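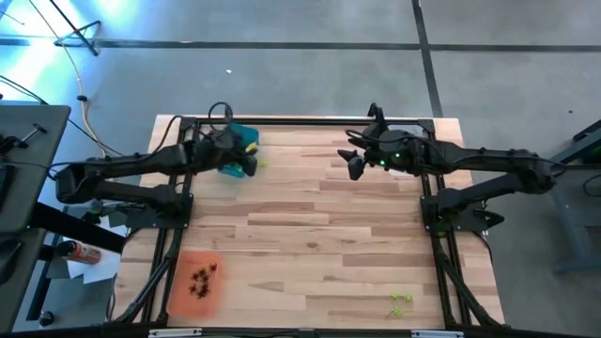

Joined-plank tabletop with a teal plastic container at the upper left.

Refinishing a shared worktable: oil, varnish or wax?

Posted by Bethel Demissie
Category: Furniture and Surfaces

I am responsible for the upkeep of furniture at a small community workshop and would appreciate guidance on the finish of our wooden tables. The tops are made of joined planks and receive daily use. Plastic storage bins are slid across them, glue is spilled on them, and members sometimes set down coffee cups without a coaster.

The tables were last treated before my appointment, and no record was kept of the product. Water no longer beads on the older tops. It soaks in within a minute and leaves a gray mark that takes several hours to fade. One top has a small raised ridge along a joint, which I can feel with my palm but can hardly see.

Our budget does not allow for professional refinishing. I have a random orbit sander, a supply of sanding discs and access to the building on Sunday, when no sessions are held. Members have recommended a hardwax oil called Vornilska, while our supplier prefers a water-based varnish sold under the name Testa. I would like to know which type of finish is better suited to this use, and how soon the tables may be returned to service.

Answer from Tekle Negash
Member, 136 posts

Either type of finish can serve well. The choice should depend on how you intend to maintain the tables in later years.

A varnish forms a film on top of the wood. It resists water and most household glues, and dried glue can often be lifted off with a plastic scraper. Its weakness is repair. Once the film has been scratched through, water enters at the scratch and the damage spreads beneath the surface. A good repair usually requires sanding the entire top.

A hardwax oil sits largely within the surface fibers. It will mark sooner than varnish, but a worn area can be cleaned, lightly sanded and oiled again without treating the whole table. For a shared room where bins are dragged about, I would select the oil.

Before applying either product, please establish what is there now. Rub a hidden spot on the underside of the edge with a cloth dampened with denatured alcohol. If the surface turns sticky, the old finish is probably shellac and should be removed completely. Keep the room well ventilated during this test.

Teal-blue and translucent white bins beside each other on a wood-toned tabletop.

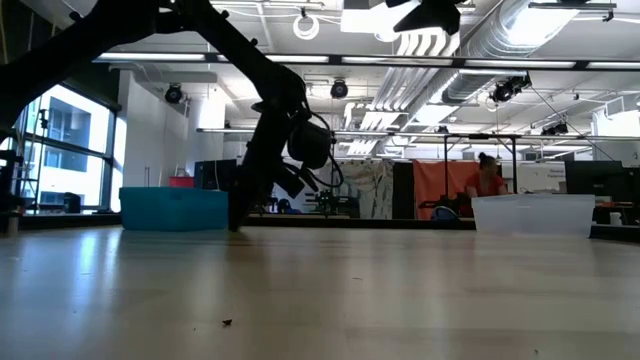
Preparation and drying times

Answer from Kalkidan Derese
Member, 65 posts

I agree with the answer above and wish to add the following on procedure.

Remove dust and wax with a cloth and mineral spirits, and allow the top to dry. Sand with 100 grit, then 150, always finishing along the grain. The ridge at the joint should be leveled with a card scraper first. A sander tends to ride over it and hollow out the softer wood on each side.

Apply the oil in a very thin coat and wipe off all excess. Most failures I have dealt with came from coats that were too heavy and remained tacky for weeks. Two coats are normally sufficient. Follow the drying times on the can, and keep bins and wet cups off the surface for a full week after the last coat.

Oily cloths must be laid flat outdoors to dry or placed in a metal container filled with water. They can heat up and catch fire if left in a pile.

Answer from Fasil Habte
Member, 26 posts

We used the varnish. It was fine. Buy a better brush than you think you need.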